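Red storage bins, do the ribbed ones hold up?

Tulville Home Forum > Storage and Sorting

tspanos
Posts: 80
Sorting out the spare room before July and want one kind of bin for the lot. Got one to try first. 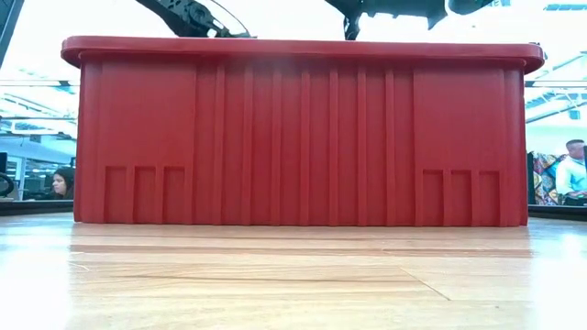

Red plastic bin on the table, side on. Ribs in the middle, flat at both ends.

I need 14 for the shelves. Anyone had these long term? Mostly winter clothes and some books.
Theano Spanos

gumleaf_mick
Posts: 2,396
Clothes, fine. I wouldn't put books in anything that long. The base sags when you lift it by the ends. Use small boxes for books.

Plollent
Posts: 1,776
Disagree with Mick. I've had ribbed bins full of magazines in the garage for years. The ribs stiffen the long side, which is where the cheap flat ones bow out. Lift from underneath and you'll be right.

gumleaf_mick
Ribs on the wall do nothing for the floor of it. Mine split at the bottom corner, and the sides were still perfect.

kerb_finds
Do the walls taper much? That decides how much shelf you waste. My old grey ones lost a hand's width at the bottom.

tspanos
Only very slightly. The bottom is a bit narrower than the rim. It's the rim that sticks out, so I'm measuring the shelves from that.

kerb_finds
Good. Put your labels on the flat part at the left end. Tape won't stay on ribs, I've tried three brands.

Plollent
Paint marker beats tape. Metho takes it off when you change your mind.

gumleaf_mick
Not off red it doesn't. Leaves a grey ghost. Tie-on tags.

tspanos
Going with labels on the flat bit and small boxes for the books. I'll load this one with coats and leave it a month before I buy the other 13.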